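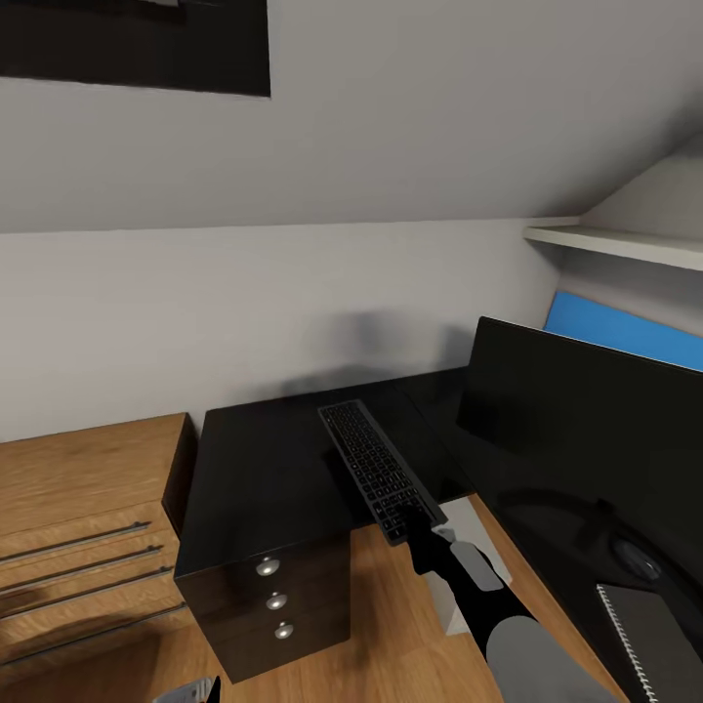
*Keyboard in the gripper, over the black drawers. Simulated attic room, Nistlow cell.*

## The attic cell, one month in

We've had the Nistlow cell running on the simulation server since May, and I still can't tell you whether it's a good cell. I can tell you what it takes to keep it going.

The pitch from Trodenix was that setup takes 45 minutes. You load the room, load the robot, pick a task and go. Ours took most of a week. The room loaded fine. The robot loaded at the wrong height, and we only noticed when the forearm started passing through furniture on long reaches. The fix was one number in the base file. Finding it took two days, and the manual has the field under a different name.
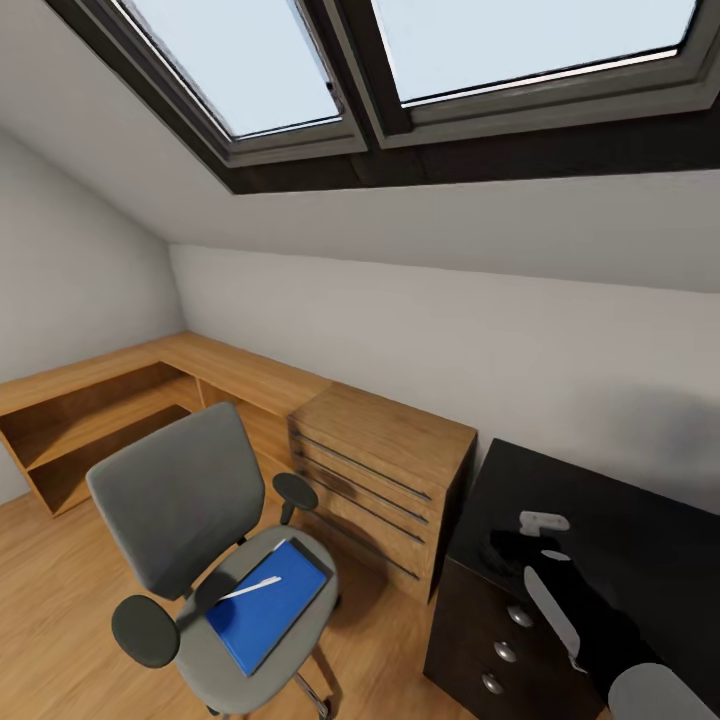
After that came the contact settings. There are seven of them for the gripper pads, and the defaults looked made for something small and light. A keyboard is long, and if you grab it by one end, all the weight hangs off the other. With the stock values it crept out of the grip. We turned the friction up, which stopped the creeping, and I don't love it. You can make almost any grasp hold in a simulator if you're willing to cheat enough. I'd want to see the same grip on hardware before I believed a single success rate.

About those rates: the first batch was 1,000 runs, and 745 were scored as passes. I watched a stack of the passes myself. The scorer checks where the object ends up and pays no attention to how it got there, so a drop that lands in the right spot counts. Until that's changed, please don't put the number on a slide.
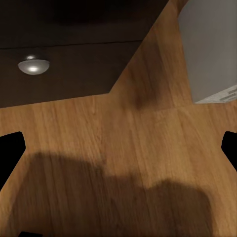 Looking down from the wrist is where most of our upkeep goes. The arm throws a big soft shadow over the wood, and if the lights get edited for one task, the shadow changes for all of them. We lost an afternoon that way when the Kalogeropoulos lighting pack was merged without a note. It does look nicer. Whether it looks more like a real room, I couldn't say, and I haven't seen anyone measure it.

The current routine at Olcombe is dull, and I'd like to keep it dull. Restart the server in the morning. Reset the room. Open and close both grippers with nothing in them. Run one keyboard pick by hand and watch the far end for sag. Then check the overview against the saved one, furniture first, small objects second. If a chair or a notebook has shifted after a reset, stop and file it, even if the run itself went fine. 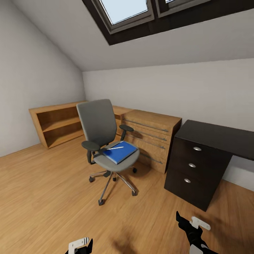

## Still open

- The scorer. We've asked Trodenix for a version that fails drops. No date yet.
- Friction values. Ours are in the shared folder with the old ones next to them. Don't copy them into another cell.
- Lighting. Merges are frozen until there's a way to roll them back for one task only.
- Renewal. I'd hold off until the rescored batch is in.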